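# Gripper Comparison, Phase Two: Progress Report to Evirero

Prepared by Frøydis Strömberg, Skisbridge office, November
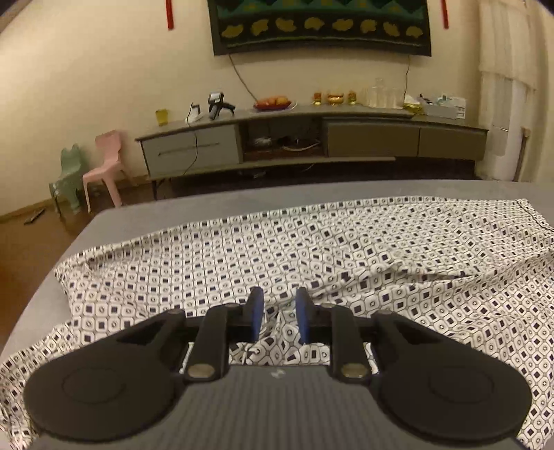

The second phase compares two hand-held grippers, the Radon and the Nyberg, on household cloth handling. Work remains within the approved budget and scope.

## Work completed

Operators recorded 3,506 demonstrations in 13 furnished homes. Of these, 1,998 were made with the Radon and the remainder with the Nyberg. Tasks covered picking up a cloth by its hem, pulling out a crease, and folding once across the middle. Each operator used both tools, and the order was switched between homes.

## Findings to date

- Narrow fingertips with soft pads held thin fabric more reliably than the wide tips used in phase one. Bunched cloth is still a weak point: operators often picked up two layers when one was intended.
- Printed fabric gave the tracking software few problems. Plain white sheets caused most of the lost recordings.
- The Nyberg is lighter, and operators preferred it for long sessions. Its trigger spring wore out on 6 units - the supplier has replaced all of them at no charge.

## Changes to the plan

Testing on padded surfaces took longer than scheduled. The fingertips tend to press into the padding before they close, and the approach angle had to be set again for both tools. The towel tasks have been moved to the next quarter as a result.

## Next steps

The team will finish labeling the Nyberg recordings and repeat the single-layer pickup test with a thinner pad. We request Evirero's approval to keep both grippers in use until that test is complete.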